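Automation at the Packing Tables: Notes from Our First Season

Over the past year the assembly and packing department at Lustura has moved part of its work from hand sorting to robotic handling. I have supervised the department throughout this period, and several colleagues at our Meltbridge site have asked for a written account. I offer it here in a personal capacity.

Before the change, each kit was filled by hand. A full shift produced 1081 kits when staffing was complete, and considerably fewer when it was not. The work was repetitive and hard on the wrists. Requests for transfer out of the department were frequent, and new employees often left before their training period had ended.

Management approved the first robotic station in October. No positions were removed as a result, and this was confirmed in writing before installation began. Job descriptions did change. Staff members who had packed for many years were asked to learn how to set up a station, check its program and clear a fault safely. Each person received paid training during regular hours.

The adjustment was uneven. Krum Berisha, who had the highest manual output in the department, told me that he missed the pace of the old line and found it difficult to stand by while a machine did slowly what he could do quickly. His concern was reasonable. He now decides the order in which parts are picked, and the station has been faster under his direction. Output last month reached 2490 kits across both shifts.

Other matters remain open. The pay grade for station operators has not been settled. Conversation between workers has decreased - people who once sat side by side now stand several yards apart - and I consider this a real loss.
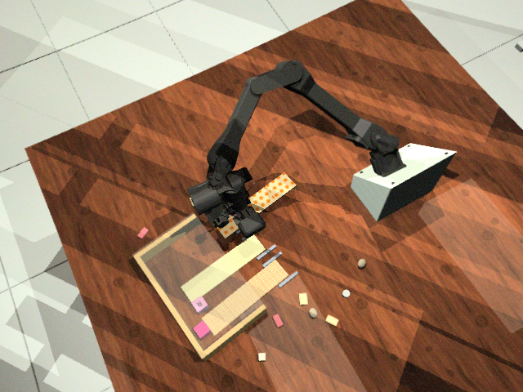 Preparation of new layouts is now the largest part of an operator's day, and it is done in simulation before any change reaches the floor. Živko Milošević leads this work and has trained four colleagues to do the same. A layout must allow for parts that do not begin in good order. The two long strips lying parallel across the tray are simple enough to plan for, but the small blocks scattered on the wood outside it, some red and some cream-yellow, each need their own approach from the arm. Operators who packed by hand are very good at judging such cases. They know which piece should move first and which can wait.

A second station is planned for the Grimenik line, and its operators will be chosen from current staff. I have asked that they be given a voice in the placement of the tables, and that the break schedule be arranged so that both teams may sit down together at noon.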